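About Trillard

Trillard is a small research company in Dundport. We work on one narrow question: how a two-armed robot can learn a household job from people showing it what to do, and keep doing that job when the room is not quite the way it was during teaching. Most of our work so far is on laundry, and most of the laundry work is on the washing machine door.

The company was started by Baltasar Troncoso, who had spent years writing motion software for packing lines. On a packing line the part arrives in the same place every time. In a home it doesn't. A basket gets kicked a little to one side, a door is left half open, and a program that depends on exact positions stops being useful. He wanted to work on that problem full time.

What we study

Our main method is called Sundqvist, after the street our first workshop was on. A person guides the robot through the job, and we record the arm movements along with what the head and wrist cameras see. We then cut each recording into short stretches at the points where the robot makes or loses contact with something. A door job, for example, splits into reaching, first touch, pushing or pulling, and letting go. Each stretch is learned separately, and a second, smaller model decides which stretch should be running at any moment.

The common way to do this is to train one model on whole recordings from start to finish. We did that too, and we still do it for comparison. The trouble we kept having was with contact. The whole-recording model would reach well, touch the door slightly off from where it expected, and carry on as if the touch had gone fine. When the stretches are separate, the robot can go back to reaching and try again.
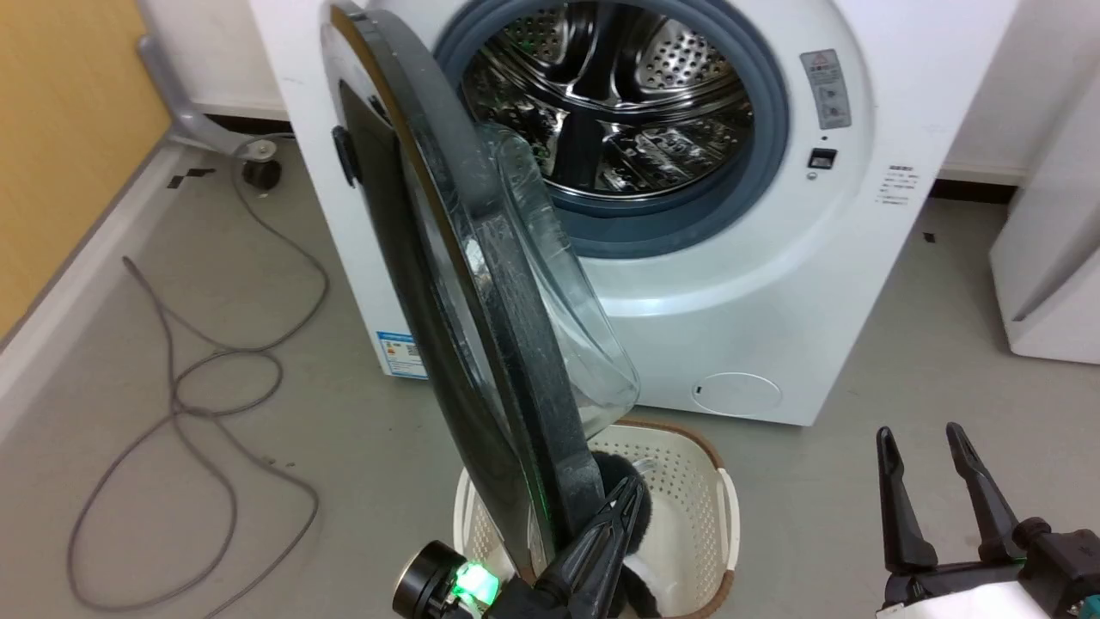
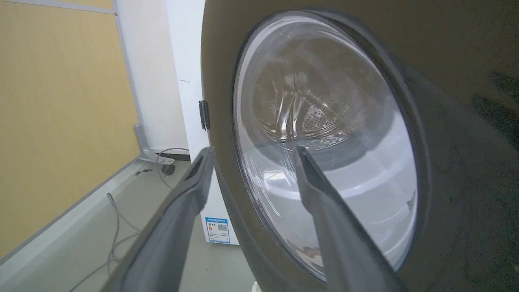
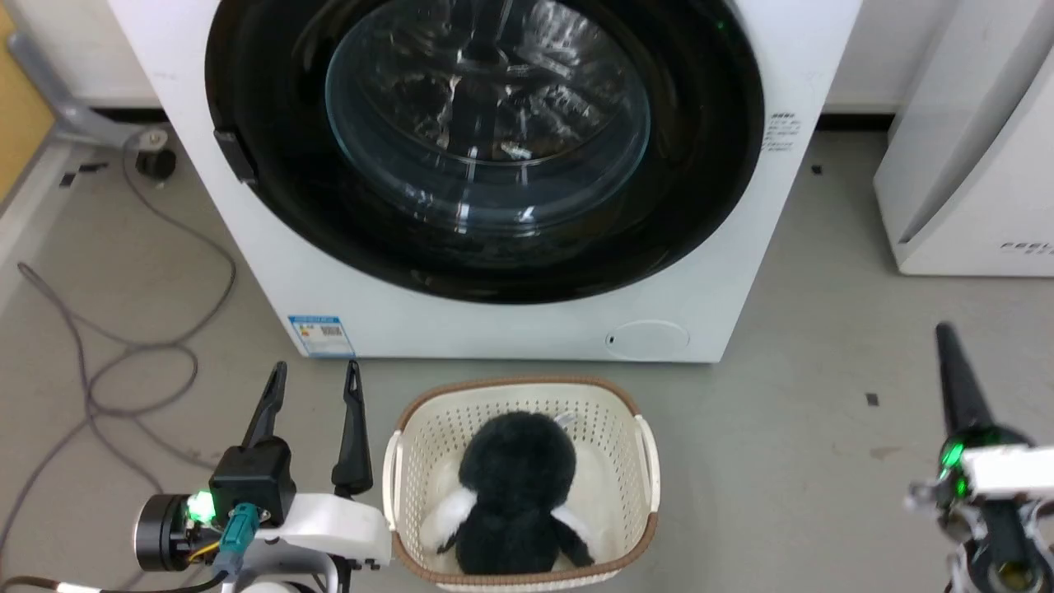
The washing machine setup, from the head and wrist cameras.

Our current training set for the door has 358 demonstrations. We threw out 183 others from an earlier round after we changed the grippers, as the old finger shape touched the door rim in a different place and mixing the two made results worse. That was an expensive lesson, and we now settle the hardware before we start recording.

What we have found

Three results have held up each time we repeated them.

Wrist cameras matter most in the last part of the reach. With the head camera alone, the robot often gets its fingers near the rim but misjudges the depth, probably due to reflections in the door glass. With the wrist views added, first touch is much more reliable.

Going back is worth more than getting it right the first time. When we let the robot retry the reaching stretch, it finishes the job far more often, even though its first attempts are no better than before. We allow up to 20 seconds of retrying before a trial is marked as failed.

Varied demonstrations beat tidy ones. Our early recordings were all made by the same two people with the basket in the same spot, and the robot learned the spot. We now move the basket between recordings and change what is in it.

What does not work yet

Thin fabric is still a problem. The robot can drop a sock and not register that its gripper is empty, and the choosing model then moves on to the next stretch. Pulling items from the back of the drum is slow. We have also tested on very few machine models, and we would not claim that the method carries over to a door with a different kind of latch without new recordings.

How we work

Everyone here takes turns giving demonstrations, including the people who write the training code. It is slow work, and doing it yourself is the quickest way to learn which recordings are bad. Each one is watched by a second person before it goes into the set. Failed trials are kept and labeled the same way as successful ones.

We share a building with Urberg, a machine shop that cuts our finger blanks and mounting plates. Our test room is on the ground floor.

Visits and work with us

Students can apply for a project placement starting in July. Projects usually cover one stretch of one job, such as closing the door or clearing the drum, and students collect their own data. Labs that would like to compare methods on a washing machine task can write to us through the contact page. Please tell us which arms and grippers you use and how many cameras you have.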